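Can a robot help make your lunch?

G'day kids! I work in the test kitchen at Stellen, where we make steamed buns for school canteens. My favourite workmate has no mouth, so it never pinches one. It's a robot called Folau! Grabbing a soft bun without squashing it is pretty easy for you, but a robot has to learn how hard to squeeze.
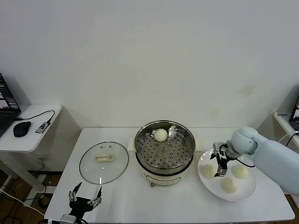
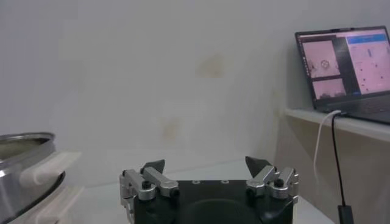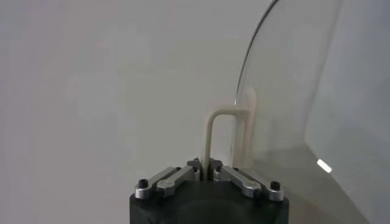

A reader in grade 5 wrote to ask whether the robot took somebody's job, and said her mum packs boxes and worries about that. Good question, and I worried too. Before Folau came along, I lifted buns all morning — 100 on a quiet day — and the steam made my glasses foggy and my wrists sore. Now I mix new flavours, check every tray and fix things when the robot gets muddled (it does get muddled!). My job changed colour, sort of.

It isn't the same everywhere, though. Some people have to learn a whole new job when machines arrive, and that can be scary. At our place everyone got paid time to learn, and we got a say in which jobs the robot should do. I asked to keep the tasting — obviously.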